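Winter Clothing and Bedding Support for Newly Arrived Families
Interim progress report to the Skonari Fund
Reporting period: October to March
Submitted by: Tostwood Neighborhood Association

1. Background

We would like to thank the Skonari Fund for the support given to our work in Tostwood. As agreed in the grant letter, this report covers the first half of the project. The final report, with the full accounts, will follow after the second half is closed in September.

The project helps families who have moved to Tostwood from warmer countries and who meet their first cold winter here. Many of them live in the old mill apartments on the east side of town, where the heating is weak and the windows are single glass. The grant pays for warm coats, bedding, and repair of used clothing, and also for home visits during which we speak with the family about heating costs and damp.

2. Activities in this period

Clothing and bedding. By the end of March we had given clothing or bedding to 90 households. This is the number we had planned for the whole year, so the demand was higher than we expected when we wrote the application. The greatest need was for adult coats. Children's coats were easier to find, as the schools in the district collect them already and were willing to share with us.

Most of the used clothing came through the Sumon laundry on Mill Street. They wash all donated items before we give them out, and they charge us only for the detergent. In January one of their large dryers was out of order and we had a delay of two weeks. During this time we gave out only new items, which were bought from the grant.

Repair. The repair table is open two evenings each week in the back room of the Võ tailor shop. Broken zippers are the most common problem, and after this come torn linings. At the beginning we wanted to replace zippers only on coats of good quality, but the tailor advised us that changing only the slider is often enough. We have followed this advice and the cost of materials went down.

Home visits. We have four trained visitors, as promised in the application. Each visit takes one hour in most cases. The visitor looks at the windows and radiators together with the family, explains how to read the heating bill, and leaves a short leaflet. The leaflet is now printed in the languages we had planned, but the printing was late and the first visits in October were done without it.

3. Difficulties

Storage was the biggest difficulty. Winter coats and comforters take much more room than we calculated. The storeroom behind our office was full already in November, and some bags had to be kept in the corridor until the landlord asked us to remove them. We now rent a small dry unit near the bus station. This cost was not in the original budget – we ask the Fund to see the note in section 5.

The second difficulty was sizes. We received many coats in small adult sizes and very few in large ones. Some families had to come back two or three times, and we are sorry for this. From February we write down the needed size at the first meeting and call the family when a suitable coat comes in.

4. What we have learned

Families have asked us many questions about how to wash and keep padded clothing. Some people had washed a coat with powder and hot water and the filling became hard. We prepared a one-page care sheet in simple words, with advice on cool washing, slow drying and keeping the coat in a cotton bag over the summer. It is given together with every coat, and the school nurse also asked for copies. 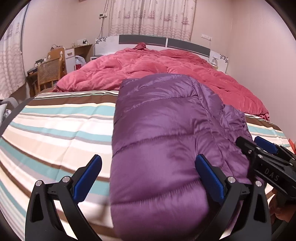

Quilted garment folded lengthwise on a bed.

5. Budget note

Spending on coats and bedding is higher than planned for this half, and spending on transport is lower. The rent for the storage unit was paid from the transport line. We ask the Fund to approve this change in writing, so that our accountant can record it correctly. The total of the grant stays the same.

6. Plan for the next months

From April to June we will continue the home visits, but with more attention to damp and mold, and we will collect coats at the end of the season when people clear their closets. In the summer the repair table will be open one evening each week. We would also like to buy large-size coats in the summer sales – the prices are then much better than in October. A list of the planned purchases will be sent to the Fund for agreement before any order is made.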